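Equipment notebook – second bench, planning for next year
May, started 8:40

Picking up from the last entry. The request has to go in as one list with one total, so I went through what we have, what wears out, and what we keep borrowing from the other bench. Prices are from the quotes in the binder unless I say so.

What we have now

One arm with the blue fingers and wrist camera, the white table against the wall, one workstation, and a bin of plastic cups. The arm itself is fine and I don't want to touch it in this round. The trouble is everything attached to it or sitting next to it. We share a spare camera with the other bench, and twice this spring both benches wanted it in the same week.

Fingers

We print our own. The last Prostulwood quote for outside printing was 33 dollars a finger with a minimum order, against our own filament and machine time, which I have never costed properly. I want to do that before the list goes in. What I can say is that the open-cell fingers flex the way we want when fresh and get soft at the base after a long run of grasping. I've been swapping them in pairs so both sides match.

Plan: print one batch of 17 pairs, label each pair with the print date, keep them in the drawer under the workstation. If the printer is down when the batch is due, buy from Prostulwood and accept the cost. Filament goes on the consumables line.

Cups and other objects

Started the two-cup setup this morning, teal and pink, placed near the back of the table so the arm has to travel before it closes. I want to run it with the cups close together, because separate cups tell us very little about whether wider fingers are worth paying for.
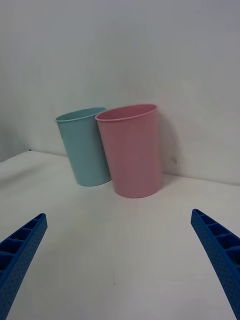
Table and wall

The white top and white wall make a plain background, but there are small dark specks on the table and a smudge on the wall. I wiped down the other bench last month with the cleaner we had and it left streaks. Better cleaner and cloths are cheap, so put them on the list. A replacement top from Daditz is 200 dollars cut to size. I would hold that until the current one is scratched badly enough to matter.

There is also the shadow on the wall to the right of the pink cup. It is soft and I can live with it. Two diffuse panels would let us set the light the same way every time, though, and at the moment we depend on whoever switches on the room lights. Ask Daditz if they stock panels with a clamp mount, as there is no floor space for stands.

Camera

The big line. El Fassi quoted 909 dollars for the wrist camera with bracket and cable. Taramari is cheaper on the camera alone but sells the bracket separately and has not answered about cable length. The cable we use now is too short when the wrist turns all the way over, and I have already retaped the strain relief once. I don't want to save money on the camera and then spend a week making a bracket for it.

My preference is El Fassi, one unit, and stop sharing the spare. If the total comes back too high, the lights wait and the camera stays.

Draft list, in the order I would defend it

1. Wrist camera with bracket and cable, El Fassi, 909
2. Filament for 17 finger pairs, price to come
3. Diffuse panels with clamps, price to come
4. Cleaner and cloths, out of petty cash if allowed
5. Tabletop from Daditz, 200, only if there is money left

Still to do

Email Taramari again about the cable and give them until the end of the month.
Weigh a finished finger and work out filament per pair, with failed prints included.
Check whether the other bench wants panels too. Daditz may charge one delivery for both.
Ask if the 33 from Prostulwood still holds – the quote is from last year.

2:15, added: the other bench does want panels. They would also take the spare camera full time if we get our own, so that goes in the note with line 1.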